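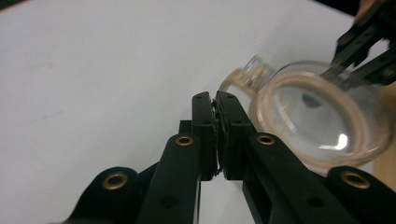

Stundura school gets new chemistry rooms

Reading time: 1 min

02/02/2024 – The secondary school in Stundura will open two new chemistry rooms in May, the town office informed this week. The work is done by the building company Drelus and costs 491 thousand euros.

The old rooms were closed last year after a water leak in the ceiling. From that time, 93 students of the upper classes have gone by bus to Stekudmont for their practical lessons. The trip takes 62 minutes in both directions together, and many parents complained that the children come home too late.

"We lost a lot of lesson time on the road," said Stella Kirui, the head of the school. "The teachers in Stekudmont were very kind to us, but it was not a solution for a long time."

The new rooms will have better air systems, eight work places with gas and water, and a separate store for glassware. Chemistry teacher Raffaele Pagano asked also for lower sinks, so that students in wheelchairs can use them. This wish was added to the plan in the last month.

The bus to Stekudmont will continue until the opening. Parents who have questions about the timetable can call the school office in the morning – ask for Bushra Khattak.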